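02/05/2004

Slept badly and woke up with the insomniac's conviction that today would be the day I fixed the household. By ten I had a legal pad. By eleven the legal pad had a coffee ring and the word BUDGET underlined 2 times, and I was reading the back of the oatmeal box.

The trouble is the move. Greenberg wants us in the new office by August, and the new office is in Bandutora, a place I had been to once, for a muffler. The commute is 109 minutes if you believe the bus schedule, and I have met the bus. So either I move, or I become one of those people who does crosswords in pen at dawn and has opinions about thermoses.

Went through the closet to see what a move would involve. Found seven umbrellas. I don't remember buying an umbrella in my life. Also found the bread machine, which made one loaf, in the shape of a boot, and has been resting ever since. Put everything back in a slightly different order and called it sorting.
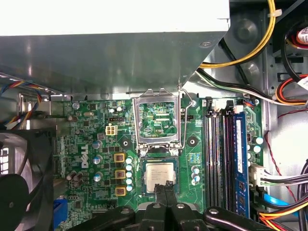
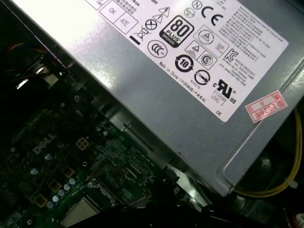
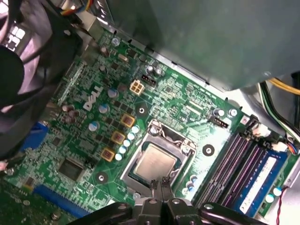

Gevberg called after lunch about the apartment over the dry cleaner and said I should stop dithering, that a person can get used to the smell of a dry cleaner in roughly a week, and that the rent was not going to come down out of respect for my feelings. I said I was weighing it. Gevberg said I had been weighing it since before Christmas and that the scale must be tired by now. The kitchen, I was told, has a window. I asked what it looked out on and there was a pause long enough to hang laundry in.

Wrote up a list of pros and cons anyway. Pros: window, walking distance to work, no bus. Cons: window, walking distance to work.

Then two hours on the phone with Trilteo about moving the phone line, which I can't do until I have an address, and they can't hold the number without a date. I was transferred to the woman I'd started with. We were both pretty gracious about it.

Dinner was eggs. Called the landlord to ask about notice, got the machine, and hung up like a teenager. Will try again tomorrow, or write a letter. I do own stamps. They're in with the umbrellas.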